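# Looking after the pads on a hand-held gripper pair

Written by Marit Forsberg for the Gurero home-tidying work at Orkdale. It covers the hand-held units with two fingers and blue pads. Allow 13 minutes for a pair once you have done it a few times.

## Before you start

You need a lint-free cloth, a small screwdriver, a soft brush and a spare set of pads. Switch both units off and leave them on a flat surface.

## 1. Clean the pads

Brush along the texture, then across it. Fluff from plush items packs into the grooves and the grip goes slowly, so you may not notice it until a smooth carton slips. Wipe with a barely damp cloth. No solvent - it lifts the glue.

## 2. Check the screws

Look at the silver screw heads on both fingers. Nip up any that turn freely and stop when you feel resistance. One of our Backlund sets was overtightened last June and the finger has dragged ever since.

## 3. Check the opening

Open the fingers fully and let them close on their own. Both should travel the same distance. If one lags, brush out the joint and try again.

## 4. Try it over a box

Use an open cardboard box holding a mix of soft and stiff things. Bring the open fingers in over the near edge and look for a clear view between them. 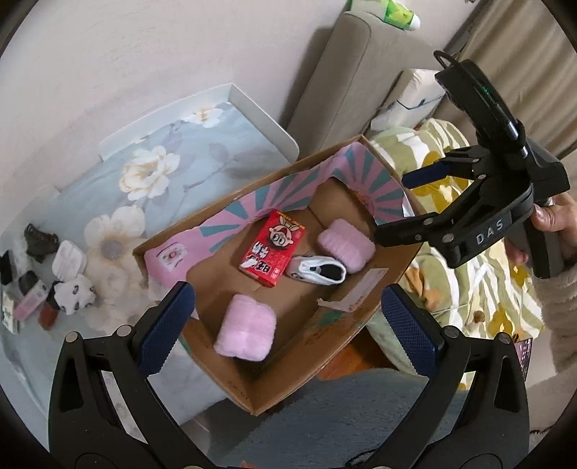 Fluffy pink pieces and a red snack box make up part of the load in both views.

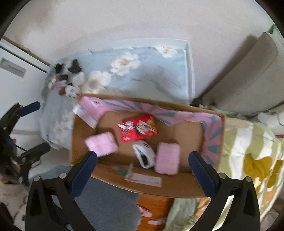

## 5. Lift and release

Pick up each item, hold it for a slow count of five, and put it back. Start with the stiff carton, then the soft pieces. Squeeze only as far as you need to. If something creeps down the pads, go back to step 1.

## 6. Log it

Enter the lift count in the Gilley sheet. We change pads at around 400 lifts, or at 250 if the work has been mostly cardboard. The longest a set has lasted us is 1,038, and by then the texture had worn flat at the tips. Always change both pads on a unit together, and leave new ones overnight before use.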